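Open Day FAQ: Household Task Demonstrations at the Proltham Lab

Last updated 5/4/22

What is the open day?

A public session at the Proltham lab covering how household cleaning tasks are recorded, labeled and used to train a mobile manipulator. It consists of a talk, three demonstration stations and a question period. Visitors move between stations in groups.

Who is presenting?

Pallavi Negi gives the opening talk on task selection. Deepak Tiwari runs the recording station and Telmo Peñalver runs the robot station. Nisha Bansal handles the labeling station, where visitors can work through one clip themselves.

How long does a visit take?

The talk is 20 minutes. Each station runs 17 minutes, with short gaps for moving between rooms. Visitors who want to skip the talk may go directly to the stations, but the robot station assumes you know what was covered in it.

Do I need to register?

Yes. Group size is capped at 11 because of the floor markings at the robot station. Registration closes when the last group is full. Walk-ins are placed on a waiting list at the front desk.

What will the robot do?

Ekatero is a two-arm mobile base. At the open day it performs two routines: picking up small objects from the floor and guiding a vacuum nozzle over a marked area. Both run at reduced speed. The second routine is the newer one and may be stopped by the operator partway through. A stopped run is not restarted for the same group.

What is shown at the recording station?

A person carries out a cleaning task from start to finish while a head-level view is shown on the wall screen. The current task set contains 447 recorded episodes, all of them floor work. Vacuuming was chosen early because it needs both hands – one hand supports the hose while the other directs the nozzle – and because the hose changes shape throughout the task.

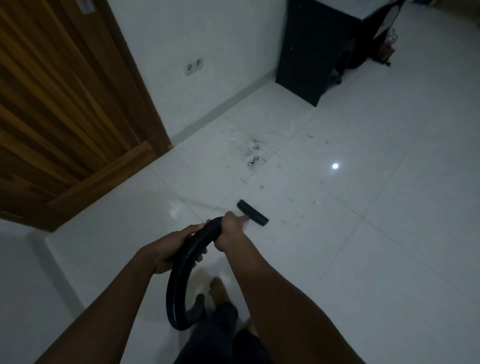 Why is the hose harder to handle than the nozzle?

The nozzle is rigid, so its position and angle describe it well enough for planning. A hose bends along its full length, and a pull at one point moves the rest in ways that depend on slack and floor friction. The planner used on Ekatero tracks a limited set of points along the hose and re-estimates them several times a second.

Does the robot copy the person's movements directly?

No. Human arms and the Ekatero arms differ in reach and joint limits. The recordings are used to learn the order of steps, the grip locations and the direction of travel over the debris. Arm motion is then computed separately by the Jolum controller.

What counts as a successful run?

The marked area is photographed before and after each run under the same lighting. A run passes if no debris above the size threshold remains inside the markings. Debris pushed outside the markings counts as a failure, even if the area itself is clear.

Which floor types are covered?

Tile, sealed wood and short-pile carpet. Glossy tile gives the vision system the most trouble, as reflected ceiling lights can be mistaken for objects. Long-pile carpet is planned but will not be part of this open day.

Can visitors operate the robot?

Not at this event. Visitors may operate the Thakur practice arm, a tabletop unit with low grip force. Minimum age is 12 for the practice arm. There is no minimum age for watching.

Is it loud?

The vacuum runs intermittently in a small room. Ear protection is available at the door.

May I take photos or video?

Yes, at all stations except labeling, where the screens show recordings made in private homes. Flash is not permitted at the robot station.

Is the building accessible?

All three stations are on the ground floor. The talk is upstairs and can be reached by elevator. Contact Bhupendra Prajapati at the front desk if you need a seat reserved at any station.

Will the slides be available?

The slides from the April session are already on the downloads page. Slides for this session will be added to the same page within a week.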